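Home | Stories | Novel bits | About me | Older posts

Last updated: April

The Slow Table

I was on the packing tables at Milel for 12 years before they gave me a job teaching, and it was never in my life plan to teach anything to anybody, let alone a pair of grippers.
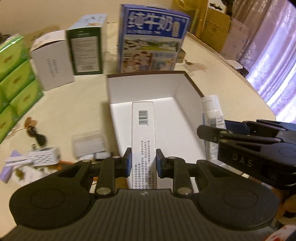 Cartons were the first thing we did. Pick up the carton, put it in the tray, take it out of the tray, do it again. You hold the grippers yourself, one in each hand, and you squeeze, and everything you do gets saved so that later on the arms can have a go without you. That was the whole of the training they gave us, more or less, plus a sheet about resting your wrists.

I should say what Milel is, or was. We did mixed parcels. If you'd ordered milk and a tube of hand cream and a charging cable and something for your mum's knees, all from the one website, it came down to us in a crate and we made it fit in a box. That was the skill. It sounds like nothing, but I've seen grown men with forklift licences stand in front of a crate with tears in their eyes at quarter to six because the last packet wouldn't go in.

I was good at it. I could look in a crate and know the box before my hand had gone out for it. My dad used to pack the car for holidays the same way, standing in the drive in his socks with his arms folded, and then doing it all in one go.

Anyway, Kikex bought us, and Kikex had an arrangement with a firm called Fiveck, and one morning there was a letter in everybody's pigeonhole. The letter said there'd be a new way of working and that our experience was valued. My friend on table four read it out loud in the canteen in the voice she does for the Queen's speech. Then she read it again to herself, without the voice, and put it in her bag.

They wanted 15 of us for the teaching. It was the same pay, sitting down if you liked, and no evening shift. I put my name in before I'd finished my tea. I'm not proud of how quick I was, but my knees were pleased.

So they moved us upstairs, to what had been the returns room, and we each got a table and a heap of stuff to put on it. The girl from Fiveck (she was about the age of my eldest and wore the same jumper every day for a month) said the tables had to be untidy. Real homes were untidy, she said, real benches were untidy, and the arms had to learn to find the thing among all the other things. I said I could help her there.

The first week I was dreadful! You wouldn't believe how stupid your hands get when they're not at the end of your arms any more. I dropped everything. I chased a little box right round the table and off the other side, and the lad next to me laughed so much he had to put his own grippers down and start his go again.

What I couldn't get past was the slowness. I kept going in fast, the way I always had, and the girl kept coming over and saying could I do it so it was clear. Clear to who? But I did it. I came in straight, I stopped, I lined up, I closed, I lifted. I felt like I was talking to somebody foreign and saying it louder.

And then a funny thing happened, which was that I started noticing what I did. I'd never known I turned a carton a tiny bit before I picked it up. I'd never known I pushed things with my little finger to make room. 12 years of it, and I had to have my little finger taken away to find out it had been working all that time.

I told my husband this over dinner and he said, "So when it knows about your finger, what do they want you for?"

I said it hadn't got a little finger. He said, "Give them time," and passed me the peas.

Our target was 2,000 goes on the cartons by the end of the month, between the whole room. There was a chart by the kettle. When it got to 1,795 the lad next to me slowed right down. I don't mean you'd notice it if you weren't sitting there. He'd put a carton in the tray and then look at it for a bit. He'd go off and fill his water bottle. After a while I saw that the woman behind him was doing it too, and then I heard myself say I might just pop to the loo, when I'd only been twenty minutes before.

We never talked about it. The chart crept up in ones and twos for days. The girl from Fiveck stood in front of it in her jumper, chewing the string, and she must have known, because she wasn't daft, but all she said was that we looked tired and should take a longer lunch.

In that longer lunch I went downstairs for the first time in weeks. They'd taken out tables one to six. The floor was a different colour where they'd been, and you could see the worn bits where people's feet had gone, two patches to a table. I found mine. I stood on it. It was lower than the rest, I'll swear it was, or my shoes were thin.

My friend from table four had gone to Sakalauskas by then, the bakery on the ring road. She says it's hot and the radio's always on the wrong station, but they still do the boxes by hand because the cakes are never the same height twice. She'd asked them about me. She'd told them I could look at a cake and know the box.

I went back up. The lad had his grippers on but he wasn't doing anything. I sat down and pulled my tray over and picked up a carton, and I did it properly this time, my own way, fast, with the little turn at the start. It went in lovely. I took it out and did it again. Somebody behind me said, "Steady on," and I said sorry, and did another one.

The girl came and stood at my shoulder and I waited for her to tell me it wasn't clear.

"Can you do that again?" she said.

I said I could do it all afternoon.

Contact | All stories copyright the author, please ask before copying | Back to top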